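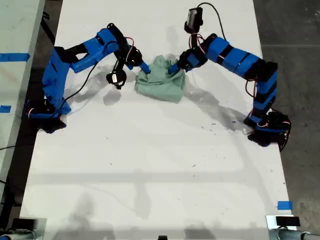
How often should a kitchen towel be changed?

Once a day in a kitchen where people cook, and right away if it has touched raw meat juice or been used on the floor. Longer schedules are common, and they are mostly a matter of habit.

A kitchen towel, also called a dish towel or (mainly in British use) a tea towel, is a piece of absorbent cloth used for drying dishes, hands and counters. It is usually rectangular, hemmed on the cut sides, and sold alone or in sets. The name covers a wide range of weaves and fibers, and the words printed on packaging do little to tell them apart. "Professional," "heritage" and "ultra-absorbent" have no fixed meaning in the trade. A maker may use all of them on the same towel.

Names and terms

Dish towel and kitchen towel are used in the same way by most American sellers, although some keep "kitchen towel" for terry cloth and "dish towel" for flat weaves. The difference is repeated in many home guides as if it were a rule. It is not followed closely enough to be of use to a shopper. "Glass cloth" once meant a smooth linen cloth for drying glassware and now often means any thin towel with a check or a stripe. "Bar mop" is the name for a thick, plain terry towel of the kind bought in bulk by restaurants. The name is applied so loosely in stores that it may turn up on thin printed towels with no terry loops at all.

"Flour sack" towels take their name from the cotton sacks in which flour was once sold and which households reused as cloth. Modern ones are woven as towels and have never held flour. Claims that a given brand follows an "original sack pattern" should be read with care. Sacks came from many mills in many weights, and there was no single pattern to follow.

History

Cloths for wiping and drying are far older than any written account of them, and little can be said about who used them first. Linen was the usual fiber for fine drying cloths in much of Europe before cheap cotton spread in the nineteenth century. A popular story holds that the tea towel was invented for the ladies of great houses, who did not trust servants with the best china. The story appears in many gift shop leaflets, nearly always without a source. Fine linen cloths were certainly used on fine china, but the rest is better treated as folklore.

Printed souvenir towels became common in the twentieth century. They are often sold as collectibles. Resale prices quoted by sellers tend to be asking prices, which say what somebody hopes to get. Most used souvenir towels are worth very little.

Fibers

Cotton is the most common fiber. It takes up water well, stands hot washing and costs little. "Egyptian" and similar words on a label describe, at best, where the fiber was grown or what type of plant it came from. They do not settle how well the towel was spun or woven, and a coarse towel can be made from good fiber.

Linen is made from flax. It dries fast, leaves little lint and gets softer with use. New linen often resists water at first, and buyers who expect it to work out of the package are let down. The usual advice is to wash it several times first. How many times is a matter on which makers disagree, and the figure given seems to depend on who is selling. Firkum, a linen brand, says 2 washes are enough. Ilum, whose towels are heavier, says 5. Neither has explained how it arrived at its number.

Blends of cotton and linen are sold as having the strong points of both. They may also have the weak points of both, and a label that says "linen blend" on the front can turn out to list a very small share of flax on the back.

Microfiber is a very fine synthetic, most often polyester with some nylon. It picks up water and grease well and is good on glass and steel. It can be damaged by high dryer heat, and it sheds tiny plastic fibers in the wash. Sellers sometimes describe it as able to clean "without chemicals," a phrase that leaves out the water, which is a chemical, and the detergent needed later to get the grease out of the cloth.

Bamboo towels deserve special doubt. Most cloth sold as bamboo is rayon, made by dissolving plant pulp and forming it into new fibers. The result is soft and takes up water, but little of the plant's nature is left by the end. Claims that such towels kill germs on their own are poorly supported.

Weaves

Terry has loops on one or both faces. The loops give it more surface and let it hold a good deal of water, which makes it suitable for hands and spills. They also catch on knives, forks and rough skin.

Waffle weave has a raised grid with small hollows. It dries faster than thick terry and shrinks more than most buyers expect. A waffle towel measured before its first hot wash has not really been measured.

Huck and plain weaves are flat and fairly smooth. They suit glasses and plates. Twill is closely woven with a slanting rib and wears well, although it may take up water slowly when new.

Weight is given in grams per square meter, or GSM. It is a useful figure when honestly stated. Heavier towels hold more water and take longer to dry, so a high number is no proof of quality – in a damp kitchen it may be the opposite. Thread count, borrowed from bed sheets, says very little about a towel and is best ignored.
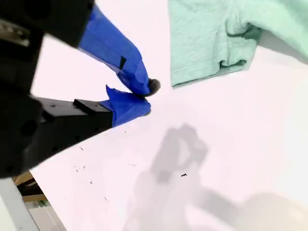

Testing and its limits

Tests of absorbency are easy to do badly. The simplest is to put a drop of water on the cloth and time how long it takes to sink in. This shows how fast the surface takes up water, and says nothing of how much the cloth can hold. A towel that does well on the drop test may leave a wet counter behind when faced with a spilled glass.

A household goods newsletter, Terkura, has published a ranking that is now copied widely on shopping sites. It covered 161 towels, a number that has done much of the work of persuading readers. The report does not say whether the towels were washed before testing. If they were tested new, the ranking mostly measures the finish put on at the factory to make cloth feel soft or look crisp in the package. That finish comes off in the wash. Sites that repeat the ranking rarely mention this, and several of them earn a fee on sales of the towels listed at the top.

"Lint-free" is another claim that cannot be taken as written. All cloth made of short fibers sheds some of them. Low lint is possible. No lint is a slogan.

Washing and care

Kitchen towels are best washed hot if the fiber can take it. Many care labels allow 60 °C, and cotton and linen generally stand it well, though colors may fade. It is widely said that cold washing with modern detergent does just as good a job. For light dust and sweat that may be so. For cooking grease the case is weaker, and detergent makers who promote cold washing tend to show their results on fresh stains.

Fabric softener leaves a coating on the fibers and can reduce their ability to take up water. Dryer sheets can do the same. It is odd, then, that towels and softener are so often advertised together.

White vinegar is credited with softening towels, brightening them, fixing their dye and removing all odor. It can help dissolve mineral deposits left by hard water. There is no good reason to think it sets the dye in modern cotton towels, and it should never be mixed with chlorine bleach, a mixture that gives off toxic gas. Baking soda is often recommended in the same load as vinegar. The two largely cancel each other out.

Towels that smell sour soon after washing have usually been left damp too long or washed with too much detergent. Scented boosters cover the smell for a while. A hot wash, a full rinse and quick drying deal with the cause.

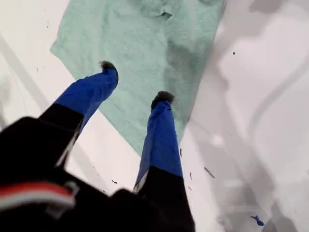

One reader objects that all of this makes too much of laundry, and that hanging a towel open on a rail between uses matters more than any wash setting. The objection has some force. A towel left in a heap stays damp, and bacteria grow well in damp cloth with food on it. Drying does not make a dirty towel clean, however, and a rail is no substitute for a fresh one.

Hygiene

Studies of used kitchen towels do find bacteria on them, as would studies of nearly anything in a kitchen. News stories based on such work often compare a towel with a toilet seat. The comparison is less alarming than it sounds, given that a toilet seat is a smooth, dry surface that is often cleaned. Finding bacteria is also a different thing from showing that people became ill.

The real risk is narrower. A towel used on hands or boards after handling raw meat, then used on clean plates, can carry germs from one to the other. Separate towels for hands and dishes reduce this. So does letting dishes dry in a rack. Color-coded sets, such as those sold under the name Mandagi, work only if everyone in the house remembers the code. Plain towels kept on different hooks do the same job for less money.

Towels with silver or other antimicrobial treatments cost more and still need washing. How long the treatment lasts is seldom stated on the package in terms that a buyer could check.

Cost and waste

Cloth towels are often said to pay for themselves against paper. This depends on how much paper a household used before and whether it stopped buying it. Many homes simply end up with both. Cloth also needs water and power to wash, a cost left out of most sellers' sums. Over a long life a cloth towel may well come out ahead, but a drawer full of new "sustainable" towels bought to replace working ones does not help the case.

Old towels make good rags. Cotton and linen ones may be accepted for textile recycling where it is offered. Labels that call a towel compostable rarely say what the thread, dye and care tag are made of.

See also: Dishcloth; Linen; Terry cloth; Waffle fabric

Reader comments

Guest: The softener part is right. I stopped using it and the old terry ones came back after a few hot washes. The newer set never got any better so maybe they were just bad towels.

Guest: You are too hard on bamboo. Mine are soft and have lasted fine. I never believed the germ stuff anyway.

Guest: Does the shrinking with waffle weave stop at some point? Mine no longer reach across the dish rack.

Guest: It mostly stops after the first few hot washes in my experience. Buy them a size up.

Contact | Copyright, all rights reserved | Back to top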